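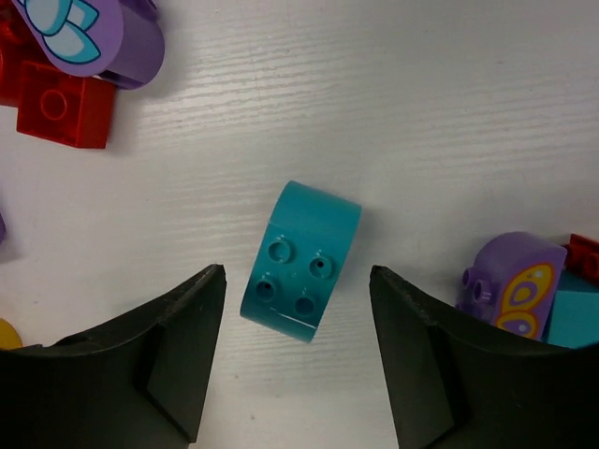 *Vue de la caméra de poignet : brique courbe bleu-vert entre les deux doigts de la pince. Collecte Jemum, plateau blanc.*

# Jemum : les briques, vues du poignet

Jemum est le jeu d'exemples que nous constituons à l'atelier de Foltdale pour l'apprentissage de la saisie. Un opérateur guide le bras à distance, le bras enregistre, et les épisodes servent ensuite à entraîner le modèle de prise. Cette page accompagne la série consacrée aux grosses briques de construction. La version courante compte 3 849 épisodes, enregistrés en 24 séances, la plupart en février.

## Ce que montre la vue de poignet

La brique courbe est l'une des pièces les plus utiles de la série. Sa face plate porte quatre tenons, son dos est arrondi, et les deux côtés ne se saisissent pas de la même manière. Quand elle est tournée de quelques degrés, comme sur cette vue, l'opérateur doit choisir entre réorienter le poignet et fermer la pince telle quelle. Nous gardons les deux comportements dans le jeu, avec une étiquette différente.

Les doigts restent visibles en permanence dans cette caméra. Ils occupent une bonne partie du bas de l'image et masquent parfois les pièces voisines, par exemple le pied de la brique au papillon, à droite. Nous avions essayé un recadrage qui les supprimait. Le modèle entraîné sur ces images recadrées fermait la pince trop tôt, et le recadrage a été abandonné.

## Les pièces

Le lot mélange des formes simples et des pièces décorées. Les motifs imprimés, papillon ou fleur, ont posé plus de difficultés que prévu : dans les premières versions, le modèle traitait le contour du dessin comme un bord de pièce. Nous avons ajouté des épisodes où la brique décorée est présentée sous plusieurs angles, sans être la cible, puis d'autres où elle l'est.

Les pièces rouges translucides restent le point faible. Leur couleur change selon ce qui se trouve dessous et les reflets se déplacent avec le poignet. Elles sont conservées dans le jeu avec l'étiquette `translucide`, ce qui permet de les exclure d'un entraînement ou de les évaluer à part.

Pour chaque épisode, le fichier d'accompagnement donne :

- la pièce cible, par forme et par couleur ;
- l'orientation de départ, notée par l'opérateur ;
- l'isolement de la cible (`isolée`, `proche`, `au contact`) ;
- le résultat de la prise ;
- le numéro de séance et le poste.

## Le plateau

Toutes les séances de cette série ont été faites sur plateau blanc à veinage clair. Le contraste est bon avec presque toutes les pièces. Le jaune s'en détache moins bien sous l'éclairage du soir, quand les lampes du plafond prennent le relais de la fenêtre. Les ombres portées sont laissées telles quelles, sans correction.

Un deuxième plateau, gris foncé, est prévu pour la série suivante. Il faudra sans doute refaire le réglage d'exposition, car les doigts sont noir mat et risquent de se confondre avec le fond. Nous pensons garder les mêmes pièces pour que les deux séries soient comparables.

## Déroulement d'un épisode

1. Les pièces sont versées sur le plateau et écartées à la main. On ne les aligne pas.
2. L'opérateur annonce la cible et la saisit dans l'interface Tessier.
3. Le bras part de la position haute. L'enregistrement commence au premier mouvement.
4. Approche, fermeture, levée. La pièce doit rester en l'air jusqu'au signal sonore.
5. La pièce est reposée, pas forcément à son point de départ.
6. L'opérateur note le résultat avant de lancer l'épisode suivant.

Les prises manquées sont conservées. Une pièce qui glisse au moment de la levée donne un épisode `échec`, avec un code pour la cause : glissement, collision avec une voisine, mauvaise orientation, perte de vue. Si l'opérateur rattrape la pièce dans le même mouvement, l'épisode est noté `repris`. Ces épisodes sont moins nombreux que nous le souhaiterions et nous demandons aux opérateurs de ne pas interrompre l'enregistrement à la première erreur.

## Tri et relecture

La relecture se fait dans Prerotik, notre outil d'annotation interne. Chaque épisode y est lu une fois en vitesse accélérée, puis image par image autour de la fermeture de la pince. Le relecteur n'est jamais l'opérateur de la séance. Quand leurs notes divergent sur le résultat, l'épisode passe dans une file à part et une deuxième personne tranche.

Sont écartés :

- les épisodes où une main entre dans le champ avant la levée ;
- ceux dont la cible annoncée n'est pas la pièce saisie, sauf si l'étiquette peut être corrigée sans ambiguïté ;
- les enregistrements avec images manquantes pendant l'approche ;
- les doublons de lancement, fréquents lors des premières séances, quand le bouton de départ répondait deux fois.

Les autres défauts sont signalés sans être retirés. Un léger flou pendant l'approche rapide, par exemple, correspond à ce que le bras verra en service.

## Remarques de séance

L'extrémité des doigts s'use. Les petites marques sur les arêtes supérieures n'ont pas d'effet mesuré sur la prise, mais elles sont visibles à l'image. Les doigts seront remplacés entre deux séries et jamais au milieu d'une séance, et la date du changement figurera dans le journal.

La dispersion des pièces demande de l'attention. Après quelques heures, les opérateurs ont tendance à placer la cible au centre du plateau, bien dégagée. Ces cas sont nécessaires, mais ils étaient devenus majoritaires. Depuis, l'interface impose une zone de départ tirée au hasard, y compris près des bords et contre une autre brique.

Prochaine série : plateau gris, mêmes briques, et davantage de cibles au contact. Les fichiers de la série actuelle sont sur le serveur de l'atelier, dossier `jemum/briques`, avec la liste des étiquettes et le journal des séances.

Page mise à jour le 2021-03-09.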